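Workshop notebook, dye and print room
Friday, 4:15 pm

Repeat work for the Brollow bedding order. Bienvenido finished the second strike-off before lunch and I washed it with the control piece. Machine set to the long warm cycle, Murthy detergent, no softener.

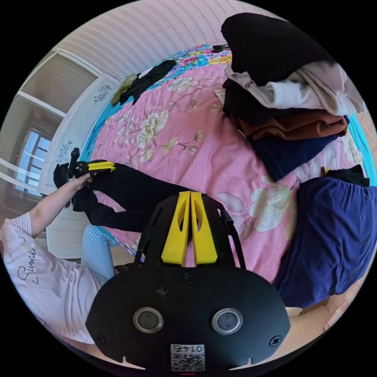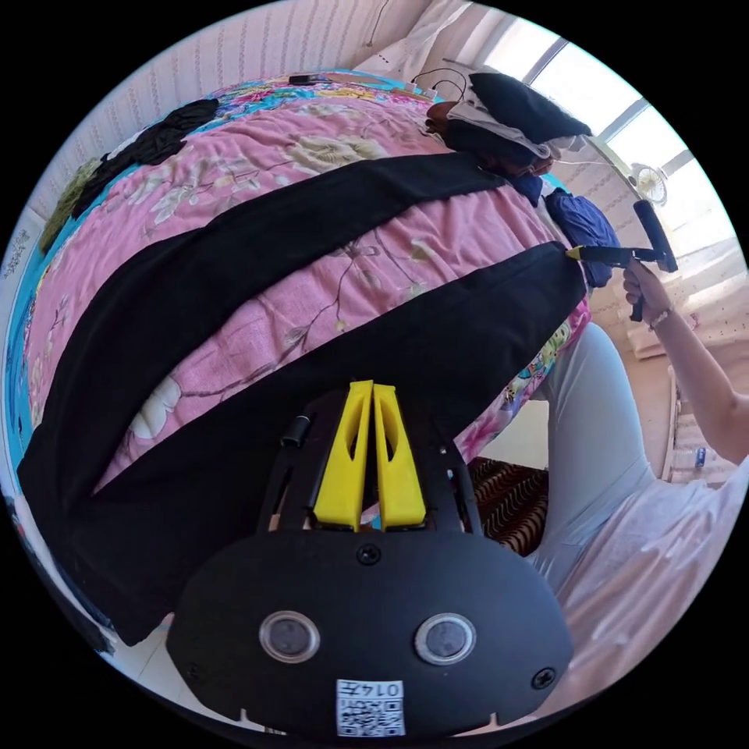
The red is still the problem. Batch 756 looked fine off the steamer and lost depth in the first wash. Batch 769 held better, but the ground went slightly yellow along the selvage. Kane thinks the urea is too high. I want to rule out the steamer first, as the back corner ran cool all through December. What Brollow wants is close to the pink floral quilt on the bed, a pink ground under white and cream flowers with pale green leaves, and that is a hard ground to keep even. Any drift in the pink shows up next to the cream before it shows anywhere else. The greens and browns gave no trouble in either batch.

Rub test: dry passed on both. Wet passed on 769, marginal on 756. Mereana to repeat the wet rub on Friday's cloth with the new crock squares, the old ones were linty.

Thickener from Berkov is down to 13 tubs. Vaughan is asking Zodisdale for a price on the same grade. Do not swap brands in the middle of this order.

Full run is 2,000 meters, so no printing until the ground is signed off.

To do:
- probe the steamer, front and back corners
- new strike-off with urea cut by a tenth, everything else the same
- label the swatches on the line (Ashton, yours have no batch numbers)
- clean screen 3, pinholes near the top edge

Contact the print room | Copyright Dye and Print Workshop | Back to top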